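What Is a Red Carpet, and Why Do Stars Walk on It?

By Tiina Niskanen

Maybe you have seen it on television. A big car stops, a door opens and a singer steps out in a shiny dress. Many cameras flash at the same time. The singer walks slowly on a long red carpet and smiles to the left and to the right. But why is there a carpet on the street at all?

A long time ago, red color for cloth was very expensive to make. Only rich people could buy much of it. So when somebody put red cloth on the floor for a guest, it meant: you are important to us. Later the movie theaters took this idea for the first night of a new movie. Such a night is called a premiere.

A premiere carpet can be very long. At the Çınar movie theater, where I once worked in the ticket office, ours was 30 meters. It came in rolls, and it took 6 people to lay it flat. The carpet must have no folds, so that a person in high shoes does not fall. 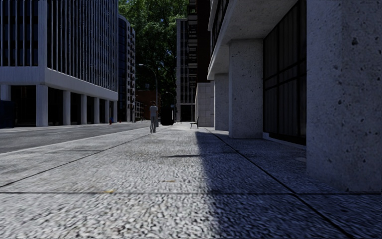 A city sidewalk with stone paving, next to the road.

Behind a low fence stand the photographers. They shout the names of the stars, because they want the star to look into their camera. It sounds rude, but the stars are used to it. One photographer can take about 100 pictures of the same actor in one evening, and maybe only one will be in the magazine.

Who chooses the clothes? Often it is a stylist. This is a person whose job is to find the dress or the suit, the shoes and the jewelry. Many times the clothes are only borrowed – the next morning they go back to the fashion house in a box.

And is the carpet always red? No. Some premieres have a blue, green or pink one, so it fits with the movie. For a movie about the sea, we had blue, and the children who came with their parents liked it very much.

New words
Premiere: the first showing of a movie.
Stylist: a person who chooses clothes for somebody else.
Fashion house: a company that designs and makes fine clothes.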